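Darard River Restoration Program
Progress report to the Wiveck Fund, second period
Prepared by Shagufta Shaikh, Program Coordinator

Dear Ms. Khoury,

Thank you for the comments on our first report. In this one I try to answer them, and also to explain where we are with the planting, the schools and the money.

Planting on the upper bank

The work on the upper bank was finished in June, one month later than we planned. The delay came from the nursery in Durrani, where many of the young willows were lost to a fungus and had to be replaced. We accepted the replacement trees only after Shahzad Ghumman had visited and checked the roots by himself. Five of the plots are now fully planted. Two more, next to the old brick kiln, are prepared but still waiting, as the landowner's sons do not agree between them who may sign the permission. We have met them and I believe it will be solved, but I do not want to promise a month.

Survival of the trees from last season is better on the shaded side. On the open side the goats came in again. We repaired the fence with thorn branches, which the herders themselves suggested, and it holds better than the wire did.

School work

Sadia Kakakhel has now led the river lessons in nine schools. The teachers ask for more material in the local language, and we have started to translate the water testing booklet. The translation is slow — many of the words for small river insects do not exist, or every village has another one. Sadia collects them in a notebook and we will print them all together at the back of the booklet.

One school left the program when its head teacher was transferred. We wrote to the new head and have no reply until now.

Partnership with Watcombe

Callum Innes from the Watcombe Trust stayed with us for two weeks and trained our field staff in bank measurement. His visit was paid by Watcombe and is not in our accounts. 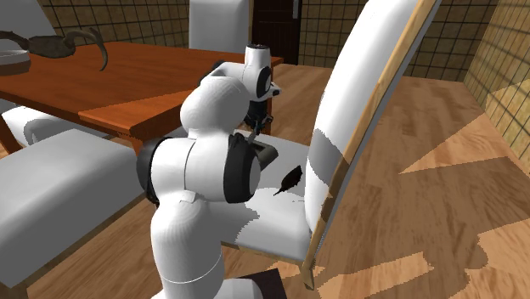
He also advised us to mark the erosion pins with paint, so the staff can find them after high water. We have done this on the upper bank and will do it downstream when the level goes down.

Budget

Spending is below plan for transport and above plan for fencing. With your permission, we would like to move the unspent transport money to fencing. The total of the grant stays the same. The signed table is sent separately by our accountant.

Next period

We will plant the kiln plots if the permission arrives, finish the booklet, and repeat the water tests at the bridge before the rains. You asked if a visit from your side would be useful. Yes, very much — the best time is after the first rains, when the road to the upper bank is open again and the new willows have leaves.

With respect and thanks,
Shagufta Shaikh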